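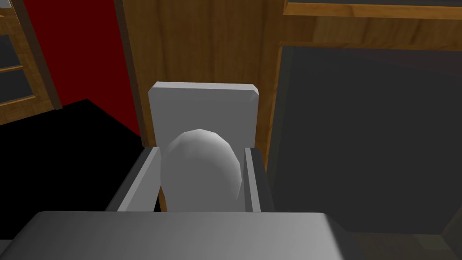
Why do people guess so badly at how much water they use at home?
Mostly they go by how long a job takes and how much water they can see moving, so a long, thin rinse at the sink feels huge and a flush hardly feels like anything.

Figure 1. A white-and-gray toilet with a rectangular tank (rendered).

4. What the diaries told us

I'll start with the part I got wrong. Going in, I was sure that people with a water meter in plain sight would be the good guessers, and I'd even sketched out the discussion section on that basis (never do this!). We had 103 households, split between Etier and Todenness, and each one kept a paper diary for 7 days. Every time someone ran water they wrote down what it was for and put a guess next to it, in cups, buckets or gallons, whichever they liked. In Etier the meters sit in the hallway, right by the coats. In Todenness they're under a lid out by the sidewalk, and plenty of people told me they had never lifted it.

It made no difference that I could find. The hallway people were off by as much as the sidewalk people, and in the same direction. They read the dial the way I read the clock on my oven, meaning they saw it all day long and couldn't have told you what it said.

What did matter was the kind of job. Anything done by hand was guessed high: dishes, vegetables, watering the porch plants, rinsing out a lunchbox. Anything where you press or turn something and walk off was guessed low. Flushing was the worst of these, and laundry came right behind it. One man in Todenness put down a single cup for a flush, every flush, the whole week, and then gave the kettle a full gallon. When I went back over it with him he stuck to his kettle and laughed at the cup.

4.1 The trouble with units

Letting people choose their own units was my idea, and I'd still do it again, though it cost us a lot of evenings. A "bucket" in Etier was nearly always a mop bucket. In Todenness it could be a mop bucket or a feed bucket or, in one house, the pail the kids take to the lake. We ended up asking each household to show us theirs and measuring it on the spot, which slowed the visits down badly. Entries with no unit at all were dropped from the main table and are kept in the appendix.

We also had to decide what to do with shared water. If two people wash up together, whose guess is it? We took whoever held the pen. I know that isn't elegant, and the reviewers of our earlier draft said so too, but the other options meant asking families to vote on their dishwater. 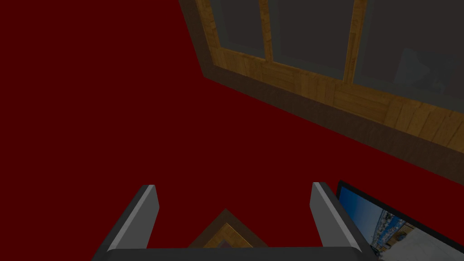
Nimal Navaratnam
Section author, Debnath Household Water Study

Figure 2. Dark gray glass panes in a wooden frame (rendered).

4.2 Does practice help?

A little, and then it goes away again. By the last couple of diary days most people had gotten better at showers, and I think that's simply the effect of writing the same line over and over and starting to doubt it. We called back in September with a short follow-up over the phone, and the shower guesses had slid right back to where they began. Flushes never moved in the first place.

I scored all of this on the Skutov scale, where a perfect guess is zero and you can be off in either direction. I like it for this kind of work and I also have a complaint. It treats being off by double the same as being off by half, and in a kitchen those don't feel the same at all! Someone who thinks the dishes take twice what they do will fuss over the dishes. Someone who thinks a flush takes half of what it does just keeps going about the day. The scale can't see that. I tried a second version with the low guesses weighted more heavily, and the ranking of jobs came out the same, so the plain scores are the ones reported.

One last thing on the 400 entries marked "other." I read every one of them. Most are pets. There's a lot of paintbrush rinsing, some ice cube trays, and a surprising amount of water poured over car windshields on cold mornings. I'd expected to fold these into the main categories and couldn't find a fair way to do it, so they have their own row in the table, and I'd ask anyone reusing our data to leave them there.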